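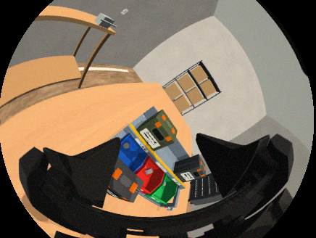

What is a sports blackout?
A sports blackout is a rule that keeps a game off television or streaming in a certain area, even for people who pay for the service.

Blackouts go back to the days when clubs worried, quite understandably, that fans would stay home if they could watch from the couch. The town of Parkville is a good small case. Its ballpark holds 3140 people, and for many years local stations could not show a home game unless every seat had been sold (a rare and happy event!). Neighboring Trumville, well inside the blackout zone, had to make do with the radio.

The rule was loosened in 2000, when the league let stations air any game once 865 tickets were gone. Attendance held up nicely, and the old radio broadcasts kept many of their faithful listeners too.

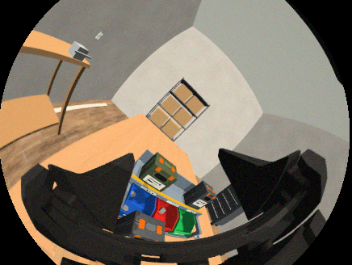

Blackouts in streaming
Online services usually check a viewer's location before a game begins. Plukara, a regional service, blocks home games within the club's territory until midnight, when the full replay opens to all subscribers.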